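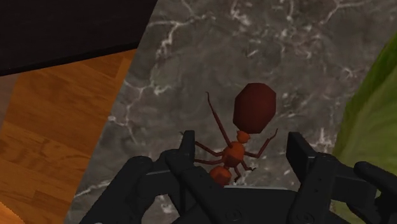

Robot Learning, Unit 4: Collecting Demonstrations in Simulation
Handout for the practical. Notes by Piroska Boros

1. What this unit covers

In Unit 3 we assumed that a dataset of demonstrations already existed and looked at how a policy can be fitted to it. This unit deals with where the dataset comes from. By the end of the practical each pair should have a set of recorded episodes that another pair could train on without having to ask you any questions about it.

We use the simulated multi-fingered hand throughout. The arm carrying it is handled by the Lakaseck controller, which you are not expected to change. The simulator is Sedow, the same build as last term. Recordings are written by a small tool called Mulligan, named for its one useful feature, which is that it lets you throw away the attempt you have just made and start again from the same state.

2. Terms

Demonstration: one attempt at the task by a human operator, from reset to the stop signal.

Episode: a demonstration as stored on disk, with its observations, actions and metadata.

Step: one row of an episode. It holds the camera image, the joint positions of the hand and arm, and the action commanded at that moment.

Reset state: the arrangement of objects, background and lighting before the operator begins.

Do not use "sample" in your write-up. In earlier years some people used it for a step and others for an episode, and the reports could not be compared.

3. The task

The object set is a group of low-poly models. The ant is the one most pairs find difficult. It has a large abdomen, a narrow waist, and thin jointed legs that stick out in several directions. A grasp that works on a block or a ball does not carry over. The fingers can close on the body, but the legs give you very little room to bring them in, and a leg caught between two fingertips tends to turn the whole model as the hand closes.

The instruction for the ant is: pick up the object by the body and hold it clear of the surface until the episode ends. The grasp may be on the thorax or the abdomen. Holding it by a leg does not count as a success, even if it stays up. Label such episodes "leg" and keep them.

The hand camera looks along the fingers, so the fingers and palm will hide part of the object for much of the episode. Operators often want to switch to the free camera to see better. Do not do this while recording. The policy will only be given the hand camera, and if you act on something it cannot see, the actions in your data will have no visible cause. You may use the free camera between episodes to check the reset.

4. Variation between episodes

Sedow changes the following at each reset:

Object position and rotation on the surface
Surface material (stone, wood, cloth, plain)
Floor material
Other objects near the edge of the workspace
Direction and strength of the light

A reddish-brown ant against grey marble is an easy case for the vision part of the model. The same ant on a brown wooden surface is harder. Both need to be in the data. Check the surface counts in the Mulligan summary before you finish, and if one material is badly short, use the reset menu to ask for it.

Leave the extra objects where they are, including any that come into view behind the fingers. A policy trained only on clear surfaces will often reach for whatever else appears.

Operator variation matters as well. Swap roles halfway through. Two people rarely approach the ant from the same side, and the model benefits from having both approaches, provided each one is carried out cleanly.

5. Procedure

1. Start Sedow and load the Unit 4 task file. Wait for the hand to finish its opening and closing check.
2. Start Mulligan and enter your pair code. Leave the operator field blank until you have decided who goes first.
3. Make 3 practice attempts with recording off.
4. Reset, check the scene, and start recording.
5. Approach slowly. Bring the fingers to either side of the body before closing any of them.
6. Close, lift and hold. Press stop when the hold timer reaches its mark.
7. Label the episode at once as success, drop, leg or void.
8. Repeat until you have 40 labelled episodes, not counting voids.

Use "void" only for faults in the equipment, such as a frozen image or a glove that has lost tracking. A clumsy attempt is a drop or a success like any other. If you discard every attempt that looks untidy, the finished set will contain no examples of recovering from a poor start, and the trained policy will not know what to do after one.

The discard key in Mulligan is for attempts abandoned in the first few steps. Discards are logged, and I do look at the log.

6. Common faults in submitted data

Long pauses at the start. The operator presses record and then thinks. The policy learns that the correct thing to do with an open hand over an object is nothing. Decide on your approach before you press the key.

Late labels. Pairs who label everything at the end get a good number wrong. Last October one pair handed in 47 episodes, all marked as successes, and several of them ended with the ant back on the table.

Passing through the object. If you close very fast, a fingertip can sink into a thin part such as a leg before the contact solver catches up. The grasp then holds far better than it should. Watch for it in playback. Mark these episodes with the "contact" flag as well as their normal label.

Mixed action scaling. The glove sensitivity can be changed from the settings page. Set it once, before the practice attempts, and write the value in your notes.

7. After the session

Run the check script on your folder. It looks for missing images, steps out of order and episodes with no label. It does not look at whether the labels are right, so play back at least one episode of each kind and compare.

Upload the folder to the Gulteck share under your pair code. The class sets will be merged with last year's to give a training set of 2,000 episodes, which we use in Unit 5. Keep your own copy until the merge has been announced.

8. Questions to prepare for the seminar

Should "leg" episodes be used in training at all? If so, how should they be marked for the model?

Your pair used two operators. How would you find out whether the policy is averaging between two approaches and ending up with neither?

The surface and floor change at every reset, while the hand keeps the same colour throughout. What might go wrong if the policy were moved to a hand with a different finish?

Reading: course reader, chapter 6, up to the section on force sensing. The part on tactile gloves is optional.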